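Workshop notebook, textile conservation and finishing room, Clidport
April 2, 2021

Subject: shrinkage and colour loss in the Carkov cotton, second wash series

Purpose of this entry. The first wash series, closed in January, left two matters open: whether the loss in length on the undyed Carkov cotton stops after the early washes or continues at a slower rate, and whether the madder-dyed lengths may share a bath with the undyed lengths without staining them. The present series was set up to answer the first question and, if cloth allowed, to make a start on the second. Colleagues taking over the bench should read this entry together with the January sheets, which are in the grey box file under Suvier.

Materials. The undyed cotton is from the Carkov delivery, plain weave, unbleached, with the selvedge intact on both sides. The madder-dyed cotton is from the same delivery and was dyed here. Soap was the Frei neutral flake, dissolved in hot water and allowed to cool before use. Softened water was drawn from the room supply throughout. The supply was tested before the first wash and again before the last, and the reading had not moved.

Preparation. Strips were cut along the grain and overlocked on the raw edges. Each strip was marked with three pairs of stitched points in polyester thread, one pair near each end and one in the middle. In January the points were marked in laundry pen, which bled slightly and made the later readings harder to take than they should have been. Stitched points are slower to put in but should be used from now on. A drawing of the layout is pinned inside the cupboard door.

All strips were left flat overnight in the conditioning cabinet before the first measurement. Readings were taken without tension, against the steel rule, by the same hand on each occasion.

Procedure. The series ran to 10 washes. Each wash consisted of a cool soak, a warm bath with soap, and two rinses, followed by drying flat on the mesh racks. No strip was wrung. Strips were pressed between towels to remove water and were turned once while drying. After every second wash the strips went back to the cabinet overnight and were measured the next morning.

One departure from procedure must be recorded. After the sixth wash the racks were needed for the Suvier table linen, and the strips were hung over a rail for part of the drying time. The reading taken after that wash is therefore suspect. It shows the strips slightly longer than the reading before it, which is what hanging would be expected to do. It has been kept in the table and marked with a cross. It should not be used in any average.

Results, undyed cotton. The greater part of the loss in length took place in the first two washes. From the fourth wash onward the change between readings was small, and between the eighth and tenth it fell within what the rule can resolve. Width behaved differently: the loss was slight at first and crept on steadily, with no clear stopping point by the end of the series. The January sheets recorded length only, so there is nothing earlier to compare this with. Width should be measured in all future series.

The handle of the cloth changed more than the figures suggest. By the end the strips were noticeably fuller and softer, and the surface had begun to raise a light nap along the folds. Whether the client will accept this is a matter for the Suvier meeting — the samples have been labelled and set aside for it.

Worktables and wall, with small pieces out.

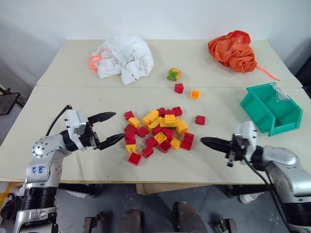
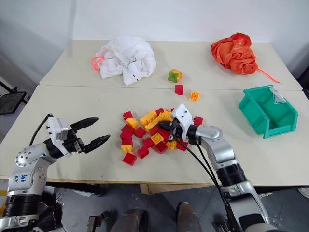
Results, madder-dyed cotton. Only 3 strips were available, which is too few for a firm conclusion. These were washed separately for the first part of the series and then together with an undyed strip from the spares. The undyed strip took up a faint pink at the first shared wash and did not deepen visibly afterwards. The rinse water was clear to the eye by the second rinse on every occasion, so clear rinse water cannot be relied upon as evidence that no colour is moving.

The dyed strips themselves kept their depth reasonably well. A comparison against the retained piece in daylight shows a small shift towards brown. Under the bench lamp the difference cannot be seen. Colour comparisons should be made at the north window only, and the time of day written beside the result.

Equipment notes. The thermostat on the smaller bath overshoots when the lid is left on. It was run with the lid ajar for this series and held its temperature well enough. A replacement part has been asked for. The cabinet door seal is worn at the lower hinge and the humidity trace shows a dip each time the corridor door is opened. The dip recovers quickly and has not been allowed for in the readings.

The Frei soap is running low. The remaining flakes are sufficient for one further short series, provided that the jar is not used for general washing. A label to that effect has been put on the lid.

Points to settle before the next series

1. Whether to continue the undyed strips beyond the tenth wash in order to find where the loss in width ends. The recommendation of this entry is that they should be continued, with readings after every second wash as before.

2. Whether to fix the madder again before any shared washing. The dye book gives a longer mordanting time than was used here, and the shorter time was chosen only to fit the bath schedule.

3. Whether the table linen should be supplied pre-washed. If so, the cutting allowance must be revised, and the Carkov cloth already cut to the old allowance will be short. There are 14 pieces in that condition, held on the lower shelf and tagged in red.

4. Rack space. The drying racks cannot serve two jobs at once, and bookings should be entered on the wall sheet before a series is begun — the sixth reading was lost for want of this.

The measured values have been copied into the ledger and checked against the bench slips. The slips are kept in the envelope at the back of this notebook. The strips are stored flat between tissue, undyed and madder-dyed in separate drawers.

Recent entries
Carkov cotton, first wash series
Suvier table linen: hem samples and corner finishes
Softened water readings, Clidport supply
Frei neutral flake: dilution table
Madder on cotton, notes on mordanting times
Conditioning cabinet: humidity trace and door seal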